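List Home | Threads | Authors | Search | Help

[teleop-talk] Re: Knob task in sim, how many demos before it settles?
From: Cosimo Guerra
November, 4:15 pm

Hi all, and hello especially to the new folks who signed up after the Zedton meetup,

Renske wrote:

> We've been driving the arm by hand controller in the simulated kitchen
> and saving every good run. The reaching part looks lovely. Then the
> wrist gets near the knobs and it dithers, as if it can't decide which
> one it was sent for. We have 80 demos so far, all from the same
> operator. Do we just keep going, or is there something wrong with the
> way we're showing it? Also, does anybody bother randomising the floor?

Thanks for writing this up so clearly, Renske. I've been meaning to put my own notes in order for ages and your message was the nudge I needed, so forgive me if this runs on a bit.

My short answer is to stop collecting for a day and watch what you've got, with a cup of tea, at half speed. I did that with my first big batch on the Etaso controller (406 runs, and I was very proud of them) and found that I had two completely different habits. In the mornings I came in high and dropped straight down. After lunch I swung in low from the side, I suppose my shoulder was tired by then. Both got the job done, but the policy had learned a sort of average of the two, and the average went nowhere useful. Your dithering sounds awfully familiar.

What helped me was writing down an approach before I picked up the controller, and sticking to it for the whole session. I also started pausing for a moment above the target before closing in. It feels silly when you're doing it, but it gives the wrist view a few clean looks at the thing you're after. Don't let the pause drag on, though, or you'll teach it to hover. I learned that one the hard way too.

As for the floor, yes, please do! I left mine plain grey for months and the policy fell to bits as soon as I changed it. Now I swap floor textures and cabinet colours between batches, and I scatter clutter about so there's always something bright nearby competing for attention. It makes for some fairly ugly kitchens, but they're good practice.

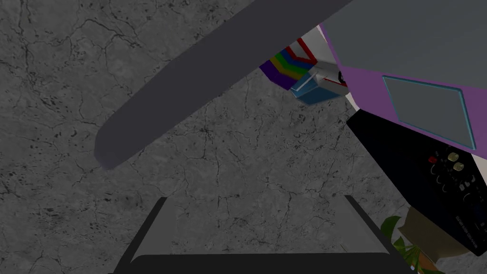

One of the cracked floor variants, purple cabinet, knobs and red button over on the right.

With a layout like that one I'd be fussy about which knob you mean. Two knobs of the same colour sitting close together, one a little higher than the other, is exactly where a vague demo will hurt you. I keep each target in its own folder and label it before I start driving, never afterwards, because my memory at the end of a session is not to be trusted. If you have a mixed pile already, it's worth an evening to sort it.

On numbers, I'd say you have plenty. When I threw out the wobbly runs from my De Luca set and kept only the tidy ones, I was down to around 15 per knob, and it still behaved better than the full pile had. I wouldn't promise the same for you, but it's a cheap thing to try before you wear out your operator -- and do get a second person to drive a few, once they've practised. A different pair of hands shows you which bits of the motion matter and which are just somebody's habits.

One last thing. Check the lag on your controller link. Mine had crept up without my noticing and I'd begun overshooting and correcting on every single approach. The policy faithfully learned the overshoot, bless it. The little timing script in the Imia tools folder will tell you in a minute or two, and I'm glad to resend it if the old link has gone stale.

Would you mind posting a couple of your runs, Renske, including one or two of the bad ones? I'd love to have a look, and I expect a few others here would as well. I still haven't worked out what to do about runs where the arm bumps something on the way and then recovers nicely. I've kept 8 of those aside and go back and forth on whether they belong in the set, so if anyone has a firm opinion I'm all ears.

Cheers,
Cosimo

Contact the list owner | Copyright remains with the authors of each message | Back to top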